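Coaster

A coaster, known in some trades as a drip mat, is a small flat item placed under a drink to protect the surface beneath it. It is among the cheapest objects in most homes and among the most argued over. The word was first used for a low tray in which a decanter was slid, or "coasted", round the table after dinner, at a time when getting up to fetch the port was thought poor form.

Materials

Cork, slate, felt, glass and pulp board are all common. Cork soaks up a little water and is kind to furniture. Slate soaks up almost none and will scratch a table unless it has feet, so a slate coaster is often sold with a smaller felt coaster glued to its underside. Glass coasters tend to stick to the glass, rise with it, and drop off at chin height.

Pub use

Pulp board mats became usual in pubs once brewers saw that a mat could carry an advertisement. The Kalitz brewery printed 11 designs for its pale ale, 3 of them with the name spelt wrongly, and these are now the only ones anybody wants. Drinkers also use mats for sums, telephone numbers and levelling the table.

Design

Most coasters are round or square. Round ones suit the base of a glass, while square ones waste less board when cut. Rings and targets are a lasting favourite in print, perhaps as a hint to the user.

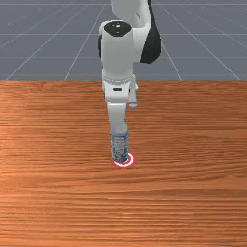 Raised rims were tried by Donow, whose deep model held spilt tea so well that it had to be carried to the sink with both hands. It was withdrawn one March and is still found in holiday cottages.

Collecting

Collectors are called tegestologists, mostly by each other. Raquel Vieira's collection holds 820 mats, of which 269 are duplicates kept for swapping - or so she has told her family. Unused mats fetch the best prices.

See also: Doily; Place mat; Trivet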